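Getting marks off painted walls

Our hallway takes a beating. Bikes, school bags, the dog leaning on everything – by June there's usually a grey tide line at elbow height and I start eyeing up the paint tins. I've got better at cleaning first and painting later, so these are the things I do now.

Start with dust

Go over the whole wall with a dry microfibre cloth before any water gets near it. I skipped this for years and just made mud. Work from the top down and shake the cloth outside when it looks grim.

The gentle wash

10 ml of washing-up liquid in a bucket of warm water is plenty. Wring the sponge out until it hardly drips, wipe in big loose circles, then rinse with plain water. My neighbour Wilma swears by starting at the bottom so dirty drips don't streak, and she may well be right, but I can't get the hang of it!

Pale matt paint is the fussiest. Rub one spot too hard and it goes shiny, and you'll see that patch every time the sun comes round. I always try a bit behind the door first.

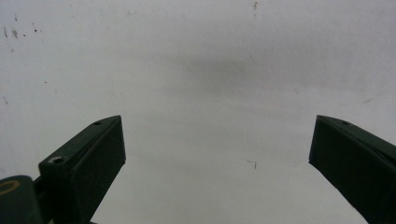 Crayon and pencil

A soft white rubber lifts pencil nicely. For crayon I use a dab of bicarb on a damp cloth, very lightly, and stop as soon as the colour shifts.

Greasy fingerprints

Round light switches I turn the power off, then use a barely damp cloth with one drop of washing-up liquid. Dry it straight after with an old tea towel.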